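Media Buying Basics, Week 7: Classifieds and Small Display Ads

Okay, so last week we got through rate cards and I promised we'd do classifieds next. They look old-fashioned, I know, but I started out selling them at the Galang Courier and I still think they're the best place to learn how print space gets priced (plus you learn to write short, fast!).

A line classified is charged by the line or by the word. A display classified is charged by the column inch, so width in columns times depth in inches times the rate. That's the whole formula. Write it inside your cover if you have to.
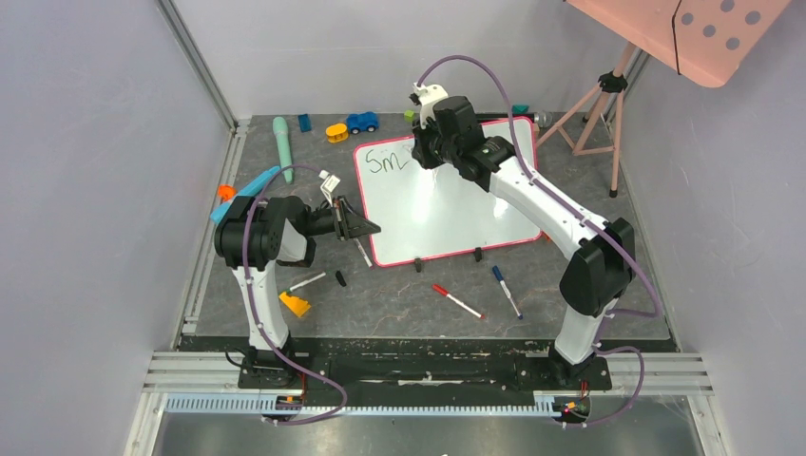
What does a border do to the price of a classified?

It moves the ad out of the line rate and into the display rate at most papers, so check the rate card before you promise a client a nice box.

Now, deadlines. Davina Sutherland ran the ad desk when I was there and she closed the property pages at 2 p.m., full stop. If your copy came in later, you went in the next edition and you got to phone the client yourself. I made that call to a furniture store called Demside once and I can still hear the silence. So ask for the copy deadline and the artwork deadline separately – they're often different, and the artwork one is usually earlier.

Ask about position too. Run of paper means the paper puts you wherever it likes. A guaranteed page costs extra, and for a small ad I'd mostly skip it and spend the money on a second insertion.

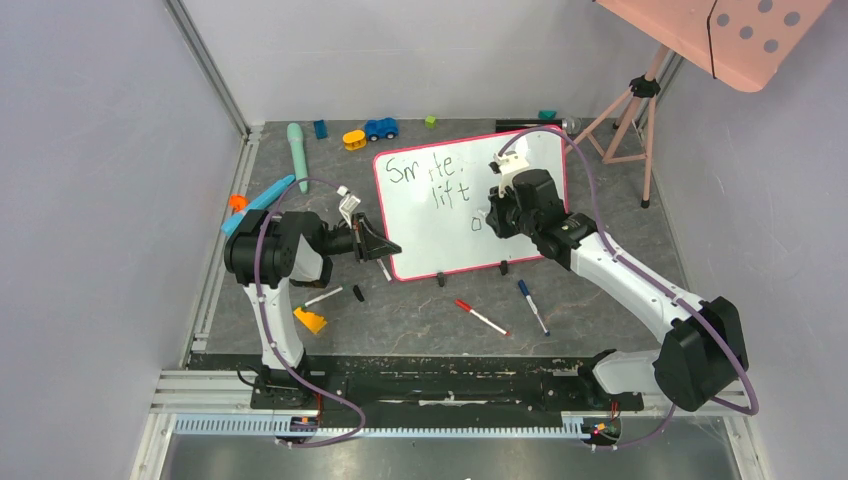 How soon should a client see a proof?

As soon as the paper sends it, with enough time left to fix a phone number before the artwork deadline.

For February's workshop, bring a draft for the Lirnar account, 2 columns wide, and price it from the rate card in your packet. The client's budget is $1133 and that has to cover every insertion. Reynaldo Javier is sitting in and he'll read your copy out loud, so trim it first!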